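# Project report: Sorting and storing small coloured blocks on a shared work table

Foundation Year, Practical Design Module
Group 2, submitted Monday, January 23, 2023

## 1. Background

The brief asked each group to pick a small everyday handling problem in the teaching room and improve it. We chose the coloured blocks used in the measuring and pattern exercises. They are kept in one deep tub on the bottom shelf and get tipped out on to the table at the start of every session. At the end they are swept back in by hand. Blocks go missing, colours are mixed, and the first part of each session is spent looking for the right ones.

We looked at three things: the surface the blocks are laid out on, how far apart they should be, and what they should be put away in. We did not look at the exercises themselves, as these are set by the department.

## 2. The blocks

The set came from Prokell and has been in the room for some years. There were 95 blocks in the tub when we started. All of them are small enough to pick up between finger and thumb. We sorted them by colour first and found that the colours were uneven, with far more of some than of others. A few had worn corners, and we kept these in the set because they could still be used.

A second, smaller bag of blocks from Vidal had been mixed in at some point. The Vidal blocks are very slightly thicker. This matters if they are used for stacking or for measuring, so we took them out and put them in a labelled bag of their own. The count of 95 does not include them.

## 3. Choosing a surface

The table in the room has a dark wood-pattern top with a lot of scratches. Small blocks do not show up well against it, especially the darker ones. We tried covers in three colours:

- white card
- plain light grey sheet
- green craft mat from the cupboard

White card gave the best contrast for most colours but it was too bright under the ceiling lights, and anything with white on it was hard to see at the edges. The green mat has a printed grid, which two of us liked for lining things up, but green blocks were easily missed on it. It is also too small for a full layout.

The light grey sheet was a compromise. Strong colours such as pink and green stand out on it and pale parts can still be seen. It has a matt finish, so there is little glare. Its weak point is shadow. Our table is beside the window, and anyone leaning over it darkens part of the sheet. We thought at first this would be a serious problem, but the bright colours could still be picked out in the darker parts. Moving the table to the other wall would be better, and we have put this in the recommendations.

## 4. Spacing

When blocks are tipped out they land in heaps. People then push the heap about to find a colour, and this is when most of them fall on the floor. We tried laying out only a few at a time with clear gaps between them.

The method was simple. One person called out a colour and another picked up that block and put it in a tray. A third person timed it with a phone. We did 22 rounds with a heap and the same number with the blocks spread out. The heap took longer in nearly every round. The difference was greatest when the colour called was one of the less common ones.

We should say that the timing was done by hand and that the same people took part in all the rounds, so they will have got better with practice. We tried to allow for this by swapping between heap and spread layouts, but the swap was not done evenly on the first afternoon because we ran short of time.

Gaps of two finger widths were enough for everyone in the group. Wider gaps did not help and used up the sheet. 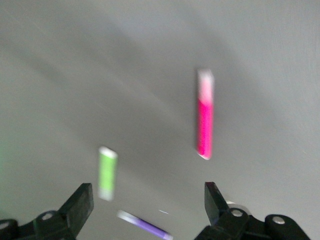 *Figure 1. Small blocks spaced out on a light grey surface, with the pink and green easy to tell apart.*

Blocks with a pale end and a strongly coloured body were picked up more slowly when they lay with others of the same colour close by. Our guess is that the pale part looks like a gap at a quick glance. We did not test this separately.

## 5. Putting away

The deep tub was replaced with a shallow divided tray from Grilano. It has a section for each main colour and one for odd pieces. The lid is loose and has to be held on with a band, so we would choose a different tray if buying again. Each section has a strip of coloured tape on the front edge.

Putting away into the tray took about four minutes with three people. Sweeping into the tub was quicker, but the blocks then had to be sorted again next time. We also tried the Nasik stacking boxes from the cupboard. They were too deep, and the lower ones could not be reached without unstacking the rest.

## 6. Problems

The sheet curled at the corners after being rolled up in the cupboard. We now store it flat behind the shelves. Tape on the corners worked but left marks on the table.

One section of the tray is too small for the most common colour, and the extra blocks have to go in with the odd pieces.

## 7. Recommendations

1. Use the light grey sheet for all block exercises and store it flat.
2. Lay out only the blocks needed, two finger widths apart.
3. Keep the Vidal blocks separate from the main set.
4. Move the table away from the window side if the room plan allows.
5. Replace the tray lid before the April sessions.

The tray, the sheet and a copy of our timing results have been left on the middle shelf for the next group.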